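Prustelent Wall Paneling System for Workrooms, Kitchens and Wash Rooms

Sold by Cikix, Hundton

Prustelent is a wall covering for rooms that must be cleaned often. It is made as large smooth panels which go on the wall in place of tile or paint. We have sold it for 14 years, first only to dairies and bakeries, and later also to schools, dental offices and people who want it in their own kitchen. The panels are produced by Sönmez and cut to your measures in our shop in Hundton.

What you receive

One pack holds four panels, the joint strips for them, two inside corners and one outside corner. The adhesive is sold apart, as the right type depends on your wall. Please read the part about walls before you order it.

The standard panel is 800 mm wide. The height is your choice, up to the full height of the room, so there is no horizontal joint. If your ceiling is not level, measure at both ends of every wall and send us the larger number. It is easy to trim a panel, and it is impossible to make it longer.

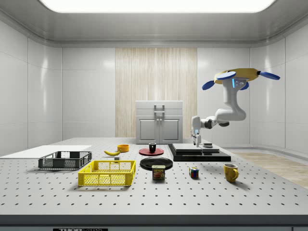
The joint strip is thin and has the same color as the panel. It leaves a gap for movement of two millimeters on each side. Please do not push the panels tight against each other. In a warm room they grow a little, and a tight joint will lift after the first summer. Most complaints that reach us come from this mistake, and the repair takes much longer than the correct work would have taken.

Colors and surfaces

White gloss is always in stock. White matt, pale gray and sand are made to order and need about 14 working days. Gloss is easier to wipe. Matt hides a wall which is not perfectly flat, and for old houses we usually recommend it, even when the customer came to us for gloss. We also have a wood-grain decor for one accent panel. It has the same core and the same thickness, so it fits in the same strips. Order all panels for one room together, as there can be a small difference in shade between two productions.

Which walls are suitable

Plaster, gypsum board, concrete and old tile are all suitable when they are dry and firm. On old tile, knock on each one with the handle of a screwdriver. The loose ones sound hollow and must be removed, and the hole filled. Paint that comes off with adhesive tape must be scraped away. Do not install on fresh plaster. It should dry for at least four weeks, and in February we would wait six.

For gypsum board use adhesive type A. For concrete and tile use type B with the primer. Behind a stove the panel is not permitted, please use steel or glass there.

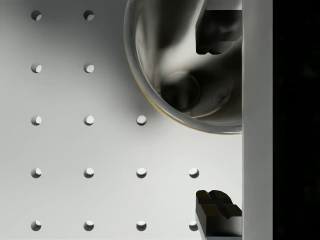 Cutting and drilling

A fine saw blade with many teeth gives a clean edge. Cut with the good side up if you use a hand saw, and with the good side down if you use a jigsaw. Leave the protective film on during all this work. For pipes, drill the hole ten millimeters larger than the pipe and close the gap with sanitary silicone. A hole with sharp inner corners can start a crack, therefore drill the corners round first and saw between them.

Cleaning

Warm water and dish soap are enough for daily use. Rinse after it, or the soap leaves a gray veil that people take for damage. Bleach is allowed when it is diluted and stays no longer than ten minutes. Powder cleaners and the green side of a sponge will scratch the gloss, and we have no polish that can bring it back.

Ordering

The article number for the white gloss pack is 1457. For other colors write the number and the color name. Samples in the size of a postcard are free, up to three for one customer. Cut panels cannot be returned. Full packs can be returned within one month if the film is still on.

The panels travel standing on a wooden frame, and you need two persons to unload them. Check the corners while the driver is still there and write any damage on his paper. Let the packs lie flat in the room for two days before you begin.

Comments from customers
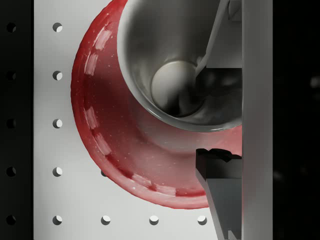 Meadow Street Bakery: We put the gloss in our back room and are mostly happy with it. The page should say more clearly that the inside corners go up before the panels. We did it the other way and had to take two panels down again. The adhesive was already holding very well.

Reply from Cikix: Thank you, you are right. The corners go first, and we will add this to the sheet inside the pack. If a panel was bent when you took it down, send us its height and we will cut a new one at half the price.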